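3.2 Joint types and order of assembly

The stands in the study were grouped by the way their uprights meet the base. Group A (Hindley and Birnitz patterns) uses push-fit sockets with no locking part. Group B (McAlister pattern) uses a ribbed collar that is turned by hand after the pole is seated. Group C combines a collar with a separate clamp or strap above it. All stands were taken apart completely between trials, and the parts were laid out on a covered table at standing height.

Seating depth was measured from the upper edge of the socket to a pencil mark on the pole. A pole was recorded as seated when the mark lay within 2 mm of the edge. Lean was measured with a digital level held against the pole 303 mm above the base. Poles that leaned by more than one degree were noted but left in place, as correcting them would have changed the load on the joint before the next part was added.

In total, 182 assemblies were completed. Group A joints were the quickest to seat but the most likely to shift when a second pole was added to the same base. In Group B, most of the assembly time was spent on the collar. Starting the thread with the pole out of line was the most common error, and it usually required the collar to be backed off fully before a second attempt.

Where a base had two uprights, both were placed before any further tubes were joined (Figure 4). This order leaves the base open on one side and keeps the collars within reach. It also means that the two poles need not be parallel at this stage. Lean at the inner joint was greater than lean at the outer joint in most Group C trials, and it decreased once the remaining tubes were fitted.

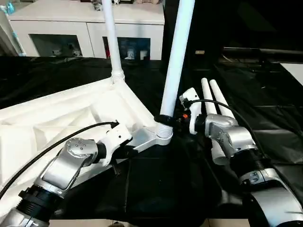

Figure 4. Partly assembled stand with two poles rising from ribbed collars. Further tubes lie on the table at right.

The mean torque needed to free a collar after loading was lower than expected from the supplier's data sheet. We attribute this to wear, as the same collars were used throughout. T. Sheehan repeated the measurement on an unused set in June and obtained values closer to those stated. The effect of wear on seating depth is treated in Section 3.3.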